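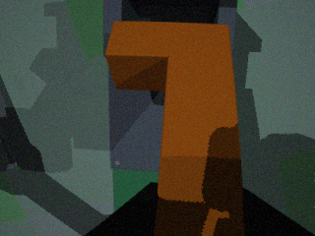

ESTBY -- Sodthorpe has released version 14 of Pomare, its drainage planning software for small towns and rural districts. The release adds a new runoff model, a shorter setup process for existing pipe networks, and direct export to Zada, the company's maintenance scheduling product.

Pomare is used by public works departments to estimate how stormwater moves through streets, ditches, culverts and storage ponds. Version 14 replaces the fixed time step used in earlier versions with one that changes during a run. Short steps are used while flow is rising or falling quickly, and longer steps are used at other times. The user can set lower and upper limits for the step, or leave both at the default values.

The earlier fixed step is still available. Projects created in version 13 open with the fixed step selected, so that results already submitted for permit review can be reproduced without changes to the input file.

Sodthorpe tested the new model against rainfall and flow records from 300 storm events. In 249 of these, the computed peak flow fell within the error band of the field gauge. The remaining events were mostly short summer storms over catchments with a single rain gauge, where the recorded rainfall may not represent the whole area. A report covering the test method, the event list and the individual results is included with the software.

Setup of existing networks has also been changed. Pipe and manhole records can now be read from a plain table, with one row for each pipe and one for each structure. Column names are matched by the user once and saved as a template. Missing invert levels are flagged and listed in a separate window. The software can fill a missing level by straight-line interpolation between the nearest known levels, and any value filled this way is marked in printed reports -- a change requested by several reviewing agencies.

The standard license covers networks of up to 1,000 pipes. Larger networks require the district license, which also allows several users to work on one project file. Users working on the same file can lock a subcatchment while editing it. Locks are released when the file is saved and closed.

Export to Zada is included with both licenses. When a run shows that a pipe or culvert is flowing full, the user can send that item to Zada as an inspection request. The request carries the structure number, the computed depth and the name of the storm used in the run. It does not set a date or a work crew; these are still entered by the maintenance office.

Other changes in version 14 include:

Culvert inlet losses can be entered for each barrel.
Pond outlets accept up to four weirs at different levels.
Rainfall tables can be pasted from a spreadsheet in inches or millimeters.
Long section drawings print at a fixed vertical scale across several sheets.
The undo list is kept when a project is saved.

Two functions have been removed. The printed card format for rain gauge data is no longer read, and the separate road gutter tool has been merged with the inlet tool. Gutter files from earlier versions are converted when opened.

Version 14 is available now to customers with a current support agreement. Support for version 12 ends in September. Customers still using version 12 should convert their projects to version 13 before moving to version 14, as there is no direct conversion between the two.

About Sodthorpe

Sodthorpe develops water and drainage software for local government and consulting engineers. The company is based in Estby. Its products are Pomare, for drainage planning, and Zada, for maintenance scheduling.

Press contact: Sodthorpe Press Office, Estby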